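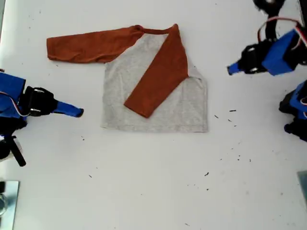 A raglan shirt on a Walholm folding table, one sleeve folded across the body. Photo: Zurkholm

Zurkholm adds robotic folding at Kikico returns center

WALHOLM -- Zurkholm has started regular operation of a garment folding line at the Kikico returns center. The line uses robot arms with grippers mounted at the edges of a flat white table. It handles long-sleeved tops, T-shirts and light knitwear.

Folding was previously done by hand at standing benches. Under the new arrangement, 19 employees in the returns department rotate between inspection, line supervision and packing, with no more than 2 hours per shift at any one station. No positions were cut. Pay grades for line supervision were set in June, before the changeover.

Operators inspect each garment for stains and damage, lay it on the table and release the cell. Sleeves are folded first, then the body. If a fold is out of tolerance, the cell stops and the operator either restarts the sequence or finishes by hand. Buttoned shirts and padded items are still folded manually.

The cell was tested on 224 garment styles before handover. Integration and guarding were supplied by Takács, which also trained the operators on site. Training covers gripper checks, table cleaning and safe entry to the cell -- 100 minutes in total, repeated yearly.

A second table is planned for the same hall. Technical data sheets are available from the Zurkholm press office on request.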